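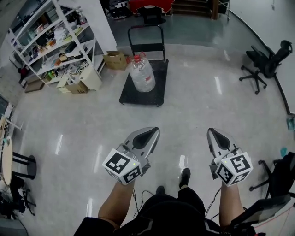

Moving the supply corner, part two

Print this post | E-mail this to a friend
Reading time: 4 minutes

We got the shelves back up in October and I've been putting off writing about it. Part one covered the old storage closet and what came out of it, and a few people asked what we did with all of it afterward. Most of it is on the white metal shelves now.

The room is the big ground floor one with the shiny gray floor. We picked the wall by the stairs for the shelving. Hye-jin Son wanted it closer to the office chairs so people wouldn't have to cross the room for tape. I wanted it out of the way of the door. We measured both spots and hers was 13 inches too short, so that settled it.

The shelving itself is the plain kind, white metal with diagonal braces. I put the uprights together on the floor and Alun Owen held them while I did the bolts. We left everything finger tight until the whole thing was standing and then went around with the wrench. If you tighten each corner as you go, the last shelf doesn't want to drop in. I learned that on the set we had at Dravcombe, which leaned for as long as we owned it.

After that it was a matter of carrying. The black platform cart did most of the work. It has a handle at one end only, so you have to think about which way you're pointed before you load it. We used it for the boxes and then for the drinking water. Those big clear jugs with the red caps are a pain to carry by hand, and my back is not what it was when we moved in.

A few notes on the cart for anyone buying one:

The deck is flat. Boxes are fine on it. Anything round needs a hand on it at the turns.

Get rubber wheels if your floor is glossy like ours. The old cart had hard plastic ones and left marks that took me an evening with a Karnisis pad to get out.

Ours was 900 pounds capacity according to the listing. We have never come close.

I spent nearly $200 in total, counting the shelving and a roll of labels we haven't opened. The cart we already had.

The sorting took longer than the moving. My plan was heavy things on the bottom, things people use every day at chest height, and everything else up top. It held for about a shelf and a half. Then Facundo Aravena came through with two more boxes from the back area, and those went wherever there was a gap. The shelves are crowded again. Bottles, bags, packets, small boxes, all mixed up together. I had pictured something neater. 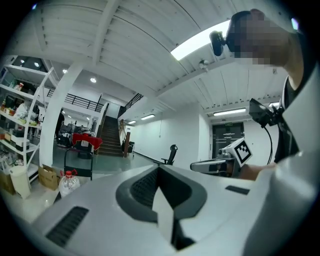 Should you empty every box before you put it on the shelf?

I'd empty the small ones and leave the big ones packed. Small boxes hide things, and you end up buying a second pack of what you already own. A big box of one kind of thing can stay as it is with a word written on the side. We found three open packs of the same Bivis wipes in three different little boxes, and that was after we had bought a fourth.

I went back and forth on bins. Seon-mi Lim likes clear bins with lids and has them all through her apartment. They do look good. My trouble is that a lid is one more thing to take off, and in a shared room people stop putting it back on after the first week. For now we're using cardboard trays and the bottoms of shipping boxes. They cost nothing, and when one gets soft you flatten it and use the next one.

The boxes on the floor are the part I'm least happy with. A box with its flaps open turns into a trash can if you leave it near a walkway. I put one down with good mailers in it, went to get coffee, and when I came back there was a receipt in it and half a granola bar wrapper. So, flaps closed, or get it onto a shelf the same day.

Dae-han Sung asked about the space over the top shelf. I'd rather leave it alone. There is plenty of height before the ceiling, but anything up there needs a ladder, and I know from the last place that it just becomes a home for empty boxes. We kept a Heo fan carton up there for 18 months in case we had to send the fan back. The fan was in use the whole time and it was fine.

What's left to do is mostly small. I wrote it on the back of the shelving instructions, so I might as well copy it out.

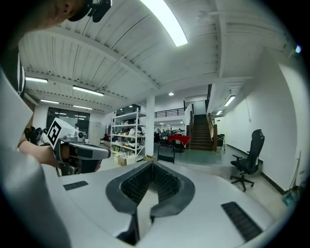
Still to do

Go through the bottom shelf and get rid of whatever has dried out.

Pick a parking spot for the cart and put tape on the floor for it. Along the wall by the chairs would work.

Open the labels.

Tighten the bolts again. They settle a little once there's weight on the shelves, and I'd like to do it before the top tier gets any fuller.

Ask Facundo if there are any more boxes in the back.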